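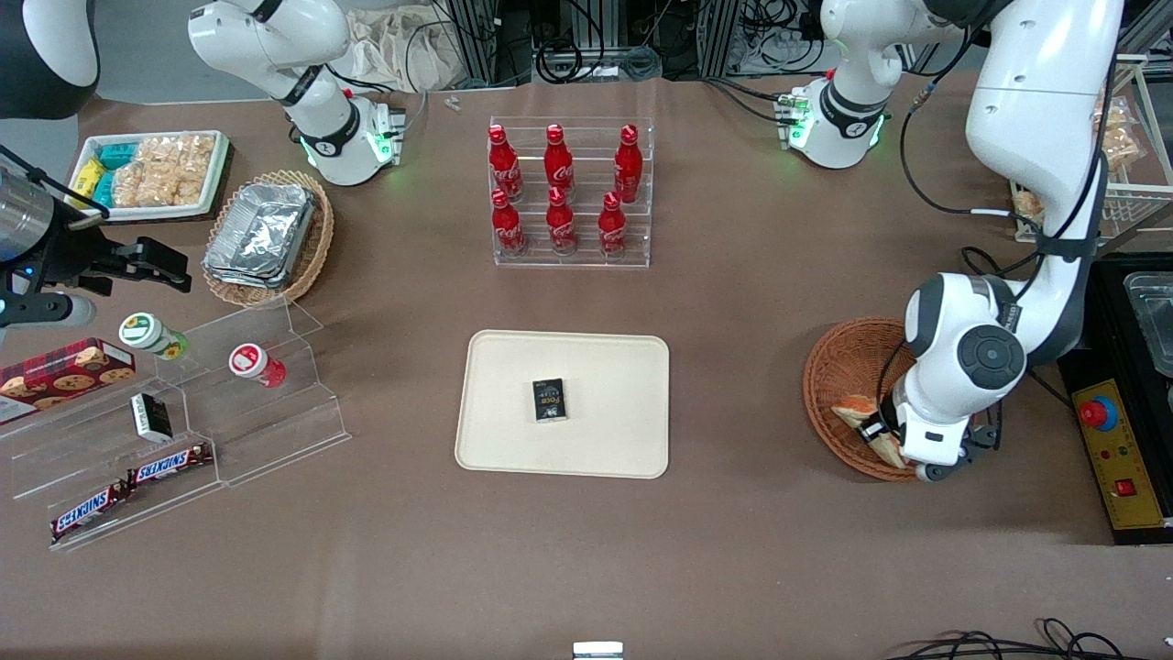
Two arms, one table: notes on the snack packing cell

Home Builds Notes Parts About

Filed under: Workshop log, Arms

20 February 2026

The cell has reached the point where the mechanics are settled and most of the remaining work is in the order of operations. Both arms are bolted along the far edge of the table, and the working area is everything between them and the near side. The job is simple to state. Pick items from their holders, place them on the cream tray in the middle, stop.

I call the project Grernisine. The planner is Clovex, which Ratih Mangundap and I have been writing since last March, and the low-level control runs on a small board we named Shi. The workshop is Daltero, where we share the bench space and the electricity bill.

Layout

The tray sits centrally so that either arm can reach all of it. Bread is in the woven basket on the left arm's side. (Left and right are the robot's own. From the near side of the table they are swapped, and I have lost an evening to that.) Drinks stand on a clear stepped rack at the back, two rows of three Coca-Cola bottles. Biscuits and the Snickers bars are on the larger stepped stand, on the right arm's side.

The steps help with grasp planning. Each tier has a known height, so the approach can be set per tier and the depth camera only has to correct the position within it. The drawback is that clear acrylic gives very poor depth readings. I mask out both stands in software and use measured dimensions instead. If a stand is knocked, the measurements are wrong and the routine has to be re-zeroed.

Grippers

The right arm's is a parallel gripper with black fingers. Closing force is set per item in a plain text file. Bottles get the highest value. Bread gets the lowest, and it is still the worst case, as the pieces lie at arbitrary angles and overlap. The present method is to take the highest point in the basket, descend vertically, close slowly and check finger width. If the width is below 6 mm the grasp is treated as a miss and the arm goes back up. After 3 misses it gives up and logs the fault.

The bagged puffed snacks are not in the routine yet. A bag moves when touched and the clear film confuses the camera in much the same way as the acrylic.

Sharing the middle

The two arms can collide over the tray. Full two-arm planning was too slow on our hardware, so I went back to a lock. One arm holds the tray zone, the other waits at its hover point until the zone is released. This costs time on every cycle in which both arms are carrying something. It has also been dull and dependable, and I am keeping it.

The emergency stop is on the table edge within reach of a standing person. It cuts motor power and does not go through Shi. If you are building something similar, wire this first.

Logging

Clovex writes one line per grasp: item, tier, force, finger width, result. The current file has 545 lines. Sorting by item shows that most of the failures are bread, followed by the small box, which rotates in the fingers when picked off centre. Longer finger pads might fix the box. Ratih wants to try a softer pad material first and has ordered a sheet of it.

Next jobs: tidy the cable loops on the near right corner, add a seat to locate the tray, and rewrite the release motion so that the fingers open before the wrist starts to lift. At present the two overlap slightly and light items get dragged.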